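Cilto tidying arm, two months on
Reviewed August 25, 2021

The brochure from Indstead says the Cilto will "take the picking up off your hands". Mine has taken up most of the workbench, cost me £2105 and needed an afternoon with a hex key before it moved at all. I wanted to know one thing: could it clear up after a child, or sort a tray of parts in a small workshop, while I got on with something else?

Start with what it does well. Put small toy blocks on a flat board, leave plenty of space between them, light them evenly from above, and it will usually pick up the one you ask for. Cubes are easy. Cylinders are fine if they're standing up. Stars it grabs by the points, then drops. 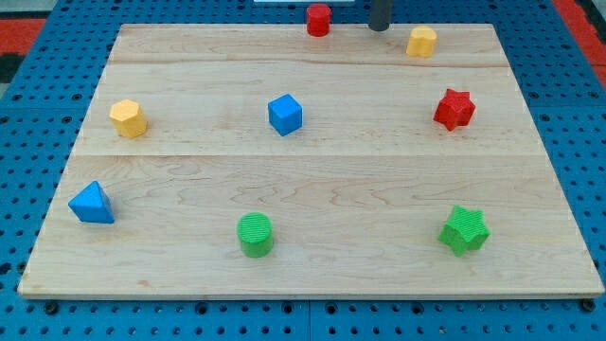

My niece's bedroom floor doesn't look like that. It has socks on it, and half a jigsaw, and bricks piled on other bricks. I tried a heap of 54 mixed pieces and gave up waiting after 2 hours. I could have done it by hand before the kettle boiled.

The Ñahui software is the better half of the package. Setting up a new job is quick and the menus make sense, though every update so far has lost my saved positions. Drosavdale sell a softer set of fingertips for £277 which are meant to help with odd shapes. I borrowed a pair and saw little change.

For a classroom or a patient hobbyist, maybe. For housework, no, and I'd want to see it manage a laundry pile before I believed the next brochure. Two stars out of five.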